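Chia-hao Mak
2022年8月6日

写一串双臂机夹爪的日常保养和重新标定。机器放在客厅环境里跑收拾垃圾的任务,项目内部叫 Deron。下面都是我自己的做法,机型不同的人自己对着手册改。

1
先说现状。两条手臂,每条手臂末端一个两指夹爪,连杆式,金属连杆上面装黑色指尖。腕部有一个小相机,头部另有一个。右手夹爪从上周起合拢偏一边,夹薄的东西时左指先碰到,物体被推着走。

2
刚开始我以为是视觉的问题,花了一个晚上看标定误差。头部相机没什么异常,腕部相机也在平时的范围里。后来把视觉关掉,手动发开合指令,偏的现象还在,那就是机械这边的事。

3
判断方法很土:夹一张名片,竖着夹,看名片往哪边歪。正常的爪子合上以后名片基本不动。右手那只合上时名片明显往右倒,重复七次都是同一个方向。

4
方向一致是好事,说明有固定的偏差。如果每次歪得都不一样,我会先去查轴承和减速那一段,麻烦得多。

5
断电。按急停不算断电,夹爪控制板上还有电。我的顺序是:手臂回到低位姿态,软件里下使能,关主机,再关电源。关完等一会儿再伸手进去。

6
工具:内六角扳手一套(要球头和平头都有)、小扭力批、中强度螺纹胶、无尘布、酒精、记号笔。球头只用来快速带上去,最后拧紧换平头。我以前图省事全程用球头,拧花过一颗,取了一下午。

7
手指根部的螺丝逐颗查。外侧的和内侧转轴处的都要查,左右两边都要。查之前先看记号笔画的线有没有错开,没有画线的机器这次顺手画上。

8
右手夹爪右指内侧转轴那颗,画线错开了一小截。用手掰那根连杆能感到一点旷量,左边没有。到这一步原因就基本清楚了。

9
拆的时候一次只拆一颗,擦干净旧胶,上新胶,装回去,再动下一颗。四颗全松开的话连杆会自己找位置,装回去两边很难对称。这是我第一次修的时候得到的教训。

10
扭矩别照抄别人的帖子,包括我的。每个供应商的螺丝等级不同。我们这批连杆是 Jerkuvov 重新加工过的备件,数值以他们附的单子为准,单子塑封了贴在工具箱盖子里面。

11
转轴螺丝和固定螺丝拧法不一样。固定的拧到位就行。转轴的拧到位以后要用手走一遍全行程,卡就说明垫片装错了或者漏了。我们有两种厚度的垫片,肉眼很像,请用不同颜色的小袋子装。

12
连杆擦一遍。地毯环境里夹爪特别容易卷进绒毛,主要积在转轴和外壳之间那条缝。用酒精布折成角伸进去擦,别用气枪对着吹,会把毛吹进壳体里。

13
指尖也取下来看。指尖前端磨圆以后,平放的塑料瓶还能夹,揉皱的纸和塑料袋就开始打滑。我的更换标准是肉眼看得出两边不对称就一起换,不单换一个。
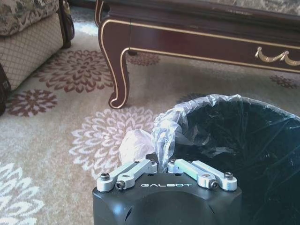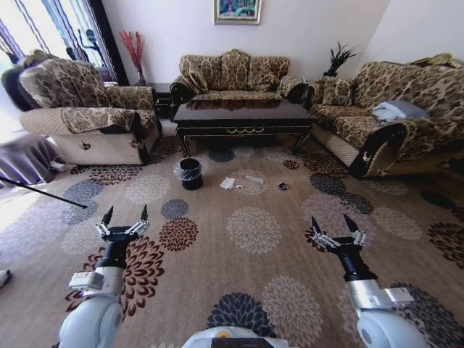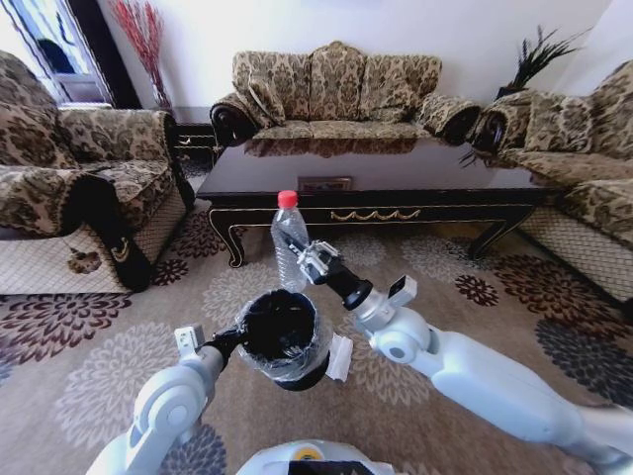
14
螺纹胶要等固化。着急的话可以先做不带力的零点,带力的项目留到第二天。我们固化期间在控制柜上挂个牌子,写明哪一只夹爪、什么时候可以上力。

15
夹爪零点。先发全开,再慢速全闭,读编码器的数。以前的零点数值要存档,存完再覆盖。右手这次闭合位置和旧值差了 7 个计数,在可以接受的范围,但我还是重新写了。

16
零点写完,行程限位也要跟着检查。软件限位是按旧零点算的绝对值,零点动了限位不会自动动。这个坑我们 Bindville 那边的机器踩过,夹爪全开时顶着机械挡块,电机一直出力,外壳摸着发烫。

17
再做名片测试。右手夹十次,名片没有明显倾倒。左手也做,作为对照。左手没拆过,不过数据放在一起看心里有底。

18
接下来是夹持力。我用的是一个很便宜的压力计,绝对值信不过,只看左右手是否接近。程序里力度设的是百分比,两边都从 50 开始,慢慢加到 80。再往上我不测了,日常任务用不到。

19
两只手在 80 这一档读数接近。50 那一档右手略低,复测还是略低。我怀疑是新装的转轴还没有磨合,先记在维护表里,跑几天再看。没有去改补偿参数,这种参数一旦为了某一天的读数改了,以后谁也说不清它的来历。

20
手眼标定要不要重做?我的规则:只动手指,不动腕部和相机支架,就不做完整标定,做抽查。抽查是把标定板放在地上的几个位置,看腕部相机算出来的坐标和头部相机算出来的差多少。

21
抽查用的位置尽量取实际干活的位置。我们的东西都在地毯上,或者靠近茶几的地面,那标定板就放地毯上,底下垫一块硬板。直接放在长绒上板子会翘,测出来的误差全是地毯的。

22
逆光是另一个问题。客厅白天有窗户光,标定板靠窗那一边容易过曝,角点检测会丢。拉上纱帘,或者换个时间做。曝光我锁手动,做完记得改回去。忘记改回自动这件事我干过不止一次,后来写进了检查表最后一行。

23
抽查通过以后跑任务回归。我们的回归集有 83 条,都是短动作:打开夹爪、靠近、夹住、抬起、移到容器上方、松开。每条都有录像和关节数据,维修前后各跑一遍,同样的起始姿态。

24
回归集里分几类物体。塑料瓶算容易的,形状固定。揉成团的纸次之。最难的是塑料袋,腕部相机离近以后画面里大部分是褶皱,抓取点会跳。夹爪偏心的时候,塑料袋这一类先变差,所以我拿它当早期信号。

25
容器也会影响结果。套了透明垃圾袋的黑色小桶,袋子边缘翻在外面,夹爪松开时指尖可能勾住袋口。处理办法有两个:松开的高度抬一点,或者松开以后先沿原方向退出来再横移。我们两个都用了。

26
还有一种办法是把袋口压平、用皮筋箍住。我不太愿意这么做,家里用的垃圾桶没几个人箍皮筋。不过新机器第一天调试可以先箍着,少一个变量。

27
双手配合的动作单独放一组,一只手拿瓶子,一只手拿杯子或者小桶。做这一组之前一定要确认两只夹爪的零点都是新的,并且两臂之间的碰撞检测是打开的。换连杆以后碰撞模型没变,尺寸一样,但我还是会先用低速走一遍。

28
拿薄壁容器时力度要单独设。用抓瓶子的力去抓杯子,杯口会变形。外面包着塑料膜的还会滑,膜和杯子之间是松的,夹住了膜不等于夹住了杯子。现在的做法是夹住后停一下,抬一点点,看腕部相机里杯子有没有相对移动,再继续。

29
说说线。夹爪的线从腕部走到前臂,每次拆装都要检查弯折的地方。手臂转到极限姿态看一次,回到中位再看一次。线套上有发白的折痕就换,备件我一直留两根。扎带别扎太紧,扎完能用手指推动一点。

30
前臂侧面的支架也顺便看螺丝。支架松了会在快速运动时发出很轻的嗒嗒声,开着风扇根本听不见。我关掉风扇,让手臂空走一圈,人站在急停旁边听。

31
维护表怎么写:日期、哪只手、动了哪颗螺丝、换了什么、旧零点、新零点、抽查结果、谁做的。不要写“已检查正常”这种,半年后看等于没写。照片也存,从正上方拍夹爪全开和全闭各一张,角度每次一样,方便对比。

32
周期。手指根部螺丝每周看画线,每个月上扳手查。指尖每周看。缝里的毛每天收工擦。力度和零点每个月一次,撞过东西之后立刻加做一次。撞得很轻也算。

33
有人问备件。连杆和转轴螺丝我们从 Jerkuvov 拿,垫片和线是 Kan 的。不算推荐,只是就近。指尖自己也能打印,但打印的前端磨得快,我只当应急用。

34
还有人问为什么不干脆整只夹爪换掉。备用的有一只,换上去确实快,但腕部要拆,拆了就要做完整的手眼标定,加起来不比修连杆省时间。备用那只留给电机或者控制板坏的时候。

35
目前的状态:右手修完,名片测试正常,抽查通过,回归集还在跑,塑料袋那一类排在后面。跑完我把前后对比的表补在这串下面。

36
补一条刚才漏的。上电顺序和断电反过来,先电源,再主机,最后使能。使能之前把地上的扳手和螺丝收干净。地毯花纹深的地方掉一颗黑螺丝很难找,我现在拆东西都在下面垫一块白毛巾。

37
十一月要做一次大保养,到时候把腕部也拆开,完整标定的过程另开一串写。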